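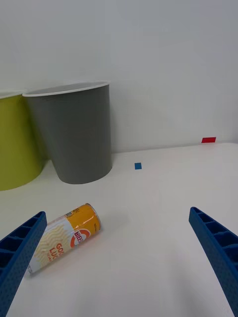

Two bins and a can on the white table.

The boat is a Besetti 2303, and I have owned her for three seasons now. Last winter I finally pulled the mast step, which had been making a creaking noise under load since I bought her. Dumisani Swanepoel, who owned her before me, said it had always done that and he just turned the radio up.

The step sits on a block glassed to the hull. I got the mast down in October at the Cadwaladr yard, unbolted the step, and found the two forward bolts had worn their holes oval. The block was sound when I drilled into it, so I filled the old holes with thickened epoxy and redrilled.

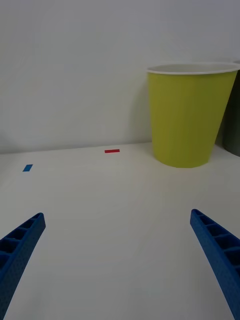
New bolts came from Nultau. I paid $415 for those, the backing plates and a set of chainplate covers I didn't strictly need. Katalin Vass helped me line up the step on a Thursday evening, and we had it bedded before dark.

The rig went back up in April. I set the lowers first, then the uppers, and went over everything again after the first sail. In 15 knots on port tack there was no creak. On starboard there is still a small one, and I think it comes from the bulkhead. I'll pull the trim there in the fall.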